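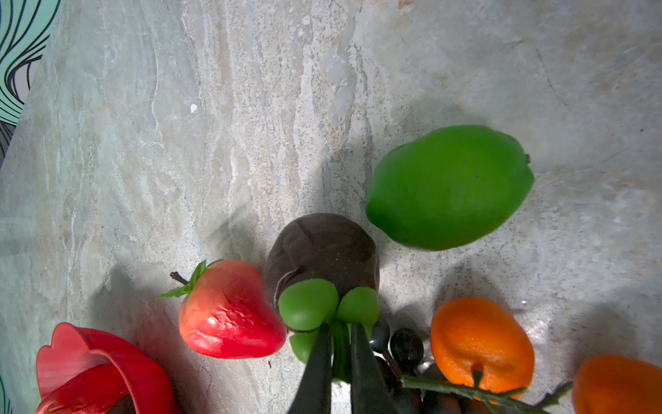

A Ludero gripper with green finger pads at a brown artificial fruit, with other artificial fruit and vegetables on the countertop.

Preltov Issues Stop-Use Notice for Green Finger Pads on Ludero Grippers

Mar 23, 2026

NAVARRO – Preltov is asking customers to stop using the green rubber finger pads supplied with its Ludero grippers until replacement parts arrive. The pads can come away from the finger while the gripper is closing. No injuries have been reported.

The notice covers 300 pad sets. Grippers fitted with the older black pads are not affected and can stay in service.

Preltov found the fault during handling tests at its Navarro workshop, where Ludero grippers pick up and set down artificial fruit and vegetables on a stone countertop. In 12 test runs, a pad slid toward the tip of the finger as the grip tightened. In two of those runs the pad came off completely and the piece was dropped. The control software still reported a good grip and the arm carried on with its next move.

The company then checked returned parts and found the same wear on sets used by customers. The adhesive between the pad and the finger had been applied too thinly along the lower edge. Repeated squeezing of round items works the edge loose. The problem shows up sooner when the gripper is set to more than 40 newtons of closing force.

A loose pad leaves the bare finger exposed. On a line where people reach in to load or clear items, that is a pinch and scrape hazard. A detached pad could also end up in a tray or bin with the goods being handled.

What customers should do

Stop the arm and lock out power before touching the gripper. Remove the green pads and keep them for return. Do not glue them back on. Household and general-purpose adhesives have not been tested on this part and may fail without warning.

Customers who have black pads in stock can fit them now and go back to work after running the normal grip check. Everyone else should leave the gripper out of service.

Any site that handles food should look through goods packed since the pads were fitted if a pad is missing or torn.

Replacement parts

New pads will be held on by two screws as well as adhesive. They will ship free of charge within 21 days of a customer's request, and return postage is paid by Preltov. A software update that stops the arm when a pad is missing is being tested on the Ander controller and is planned for June.

Requests can be made through the service page in the customer account or through the dealer that sold the gripper. Please have the gripper serial number ready. It is printed on the underside of the mounting plate.

About Preltov

Preltov makes grippers and controllers for light handling work. Its workshop and service desk are in Navarro.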